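Closing a Short Incision with Interrupted Sutures
Practice guide for trainees, Brilbridge Surgical Skills Unit
Revised June 2018

This guide sets out the unit's standard method for closing a short, straight incision with single knotted stitches. Trainees are expected to have completed the Kennedy knot-tying module before they begin.

1. Prepare the thread
Cut the suture to 19 cm. A longer strand tangles easily and hides the wound edges. Check the thread for kinks and discard any length that has been crushed by the jaws.

2. Place the first stitch
Enter the tissue 5 mm from the edge, at a right angle to the surface, and follow the curve of the needle. Take an equal bite on the far side. Each bite should reach the same depth – an uneven bite leaves one edge standing above the other.

3. Control the tension
Draw the thread away from the tissue in a smooth line and stop as soon as the edges meet. Black thread is easy to follow against pink tissue, and the eye should stay on it throughout the pull.

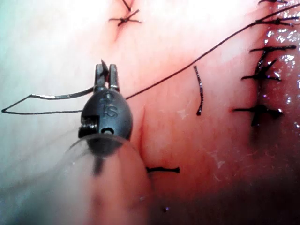
Solange Melnyk asks that trainees also watch the color of the tissue beside each knot, as blanching there means the loop has been pulled too tight. A stitch of this kind should be removed and placed again. Loosening the knot with the tip of an instrument is not accepted at assessment.

4. Tie and trim
Lay each throw flat and reverse the direction of the next. Keep all knots to one side of the incision, and trim the tails evenly.

5. Inspect the line
Open the jaws and hold them clear of the tissue while the closure is examined from end to end. Some redness along the cut does not in itself call for a new stitch. Look for gaps between the knots and for edges that have rolled inward.

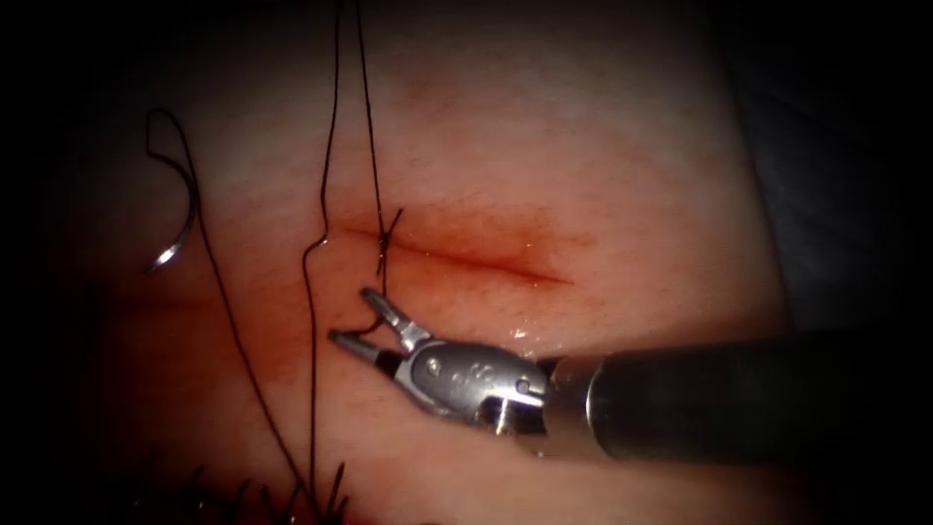
6. Record the result
Enter the number of stitches and any replacements in the Brorum logbook. Entries are reviewed by Fenna Dekker or Rafferty Montoya before the trainee moves to curved incisions – please allow time for this when booking the next session.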